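Print this page | E-mail this page

2018-02-27 - Plasticizer migration, gasket sheet

Continued from the last entry. The question is still why the soft PVC gaskets from the Zorneck batch become stiff at the edges while the middle stays flexible. I cut new strips from the same roll, and also strips from the Treloar sheet for comparison. All strips were wiped with a dry cloth only. Last time I used alcohol and I think this was a mistake, it can take plasticizer from the surface.

Each strip was weighed and put between two pieces of filter paper, under a 200 g weight, in the oven. The weights are the flat ones from the lower drawer. Please put them back there, they were with the calipers again. 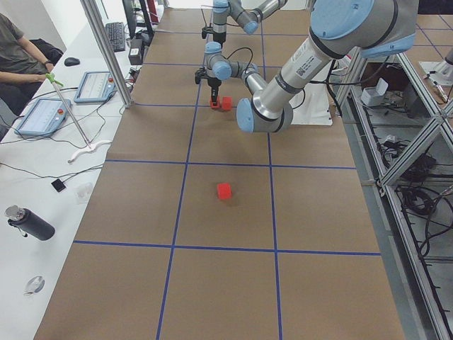

After the first period the Zorneck strips left a clear oily mark on the paper. The Treloar strips left almost nothing, maybe a shadow on one of them. The weight loss goes in the same direction, but the balance was drifting in the morning, so I don't trust the last digit. I did the weighing of the Zorneck strips 3 times and took the middle value.

Hardness: I pressed near the edge and in the center, with some 20 seconds of waiting before reading. The edge is harder on every Zorneck strip. For Treloar I can't see a difference between edge and center. It would be better to use a thicker stack for this, because the strips are thin and the table below has an influence. To repeat. 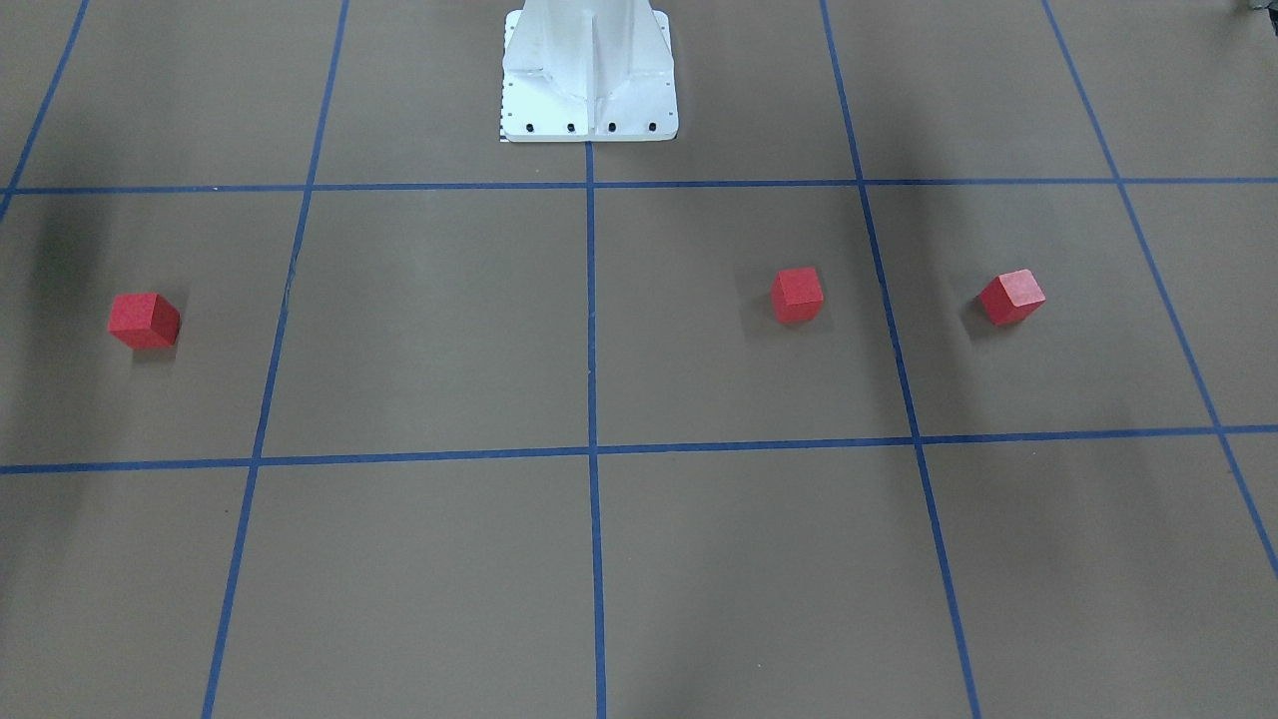
One more thought about the filler. The data sheet from Sovomska gives the filler content only as a range, and the range is wide. If Zorneck received the resin from the high end, the mix would need more plasticizer to feel the same, and then more is free to go out. This is a guess. I wrote to ask for the lot certificate - no answer yet.

I also sanded a small corner with 600 paper to look at the cross section under the loupe. It smears. Cutting with a fresh blade is much better, so don't lose time with sanding.
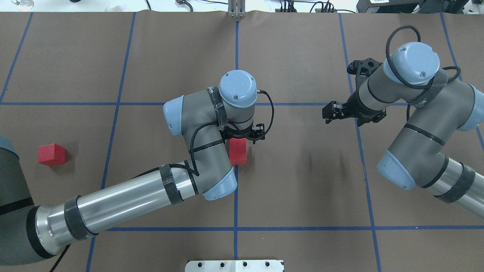

Brown paper with blue tape lines, red block near the middle line.

To do before March:
- recheck the balance
- second oven run, with the Grarnero film between strip and paper
- ask if the roll was stored upright or lying
- label the bags, two of them have only pencil on the outside

The Grarnero film arrived folded, so there is a crease through the first meter. Use the part after it.

Last updated: 2 revisions, text only

Contact | Copyright, materials workshop | Back to top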